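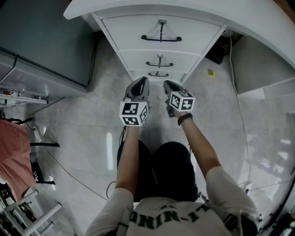 Zunum is a small, open collection of the words people in the United States use for ordinary things around the house, and I have had a wonderful time putting it together. It started with an argument between me and Ridwan about the thing you keep your socks in. Take the white chest of drawers in the photo: I grew up calling that a dresser, Ridwan says a dresser has to have a mirror, and his mother-in-law says bureau and will not discuss it. Multiply that by couches, faucets, trash cans and the strip of grass by the curb, and you have a dataset!

Version 2, released 5/22/26
Maintainer: Larasati Wibisono
Audio notes and spelling checks: Ridwan Subramaniam

What you get

The main table has one row per answer. Each of our 249 speakers was asked for their word for 80 household things, and most of them answered nearly all of the prompts (a few skipped the yard section because they have always lived in apartments, fair enough). Speakers come from 29 states. Answers are kept the way the person gave them, with a cleaned-up spelling in a second column so you can group them.

answers.csv: the main table
speakers.csv: one row per speaker, with age band, state where they grew up, and state where they live now
prompts.csv: the wording of every question, with the room it belongs to
notes.txt: side comments from the interviews, lightly edited and really the best part

Columns in answers.csv

speaker_id: matches speakers.csv
prompt_id: matches prompts.csv
raw: what the person said
clean: our normalized spelling
second: another word they also use, if they offered one
heard: words they know from other people but would never say themselves
sure: yes, no, or blank if we forgot to ask

Please look at the heard column! It was Ridwan's idea and I thought it would be a mess. People are very good at telling you what their neighbors say and what their grandparents said. Davenport hardly shows up in raw, but it is all over heard, usually with a grandmother attached.

How the questions were asked

We wanted to avoid putting words in anyone's mouth, so the prompts describe a use or a place. For the socks question we ask, "What do you call the piece of bedroom furniture with drawers where you put folded clothes?" Yes, it has the word drawers in it. We tried for a long time to write it without and ended up with a riddle. If someone answered with two words and said they meant different things by them, we wrote down the difference in notes.txt.

Most interviews were done by phone and the rest at kitchen tables. I did the bulk of the calls and talked far too much on the early ones. If you read the notes in order you can watch me learn to be quiet.

Cleaning

Spelling variants are merged in clean, so "chest-of-drawers" and "chest of drawers" are one item. "Chester drawers" is NOT merged with them. Plenty of speakers say it, some write it that way on purpose, and I think it deserves its own value. If your work needs them together, there is a lookup list at the bottom of prompts.csv under the heading merge_hints.

Brand names used as common words are left alone in raw and clean. Words in languages other than English are left alone too, with the language given in notes.txt when the speaker told us.

Known problems

The sample leans toward people who like talking about words, which will surprise no one who has tried to recruit for this kind of thing. Older speakers are well covered and teenagers are not. The state where someone grew up is a blunt tool for people who moved a lot, and we only recorded one.

Prompts in the laundry group were reworded between the first release and this one. The earlier wording leaned on having a separate room for the washer, and people without one gave short, slightly annoyed answers. Old rows have an "a" after the prompt_id. Don't compare them directly with the new ones.

A handful of rows have sure marked "no" next to a very confident comment in the notes. I checked them against my handwriting and they stand.

Privacy

Names, towns and phone numbers were removed before release. Age is given in bands. If you took part and want your rows gone, write to me with your speaker number and I will take them out in the next version.

Using it

Everything is plain comma-separated text in UTF-8. It opens in any spreadsheet program, though you should import prompt_id as text or the leading zeros will vanish. You may use, copy and change the data for any purpose as long as you credit Zunum and say which version you used.

Next

We're collecting again in November, with new prompts for the garage and the junk drawer. I'm especially eager for words for the bag full of other bags. If your family has one, send it along with the state you grew up in, and tell me who in the house disagrees.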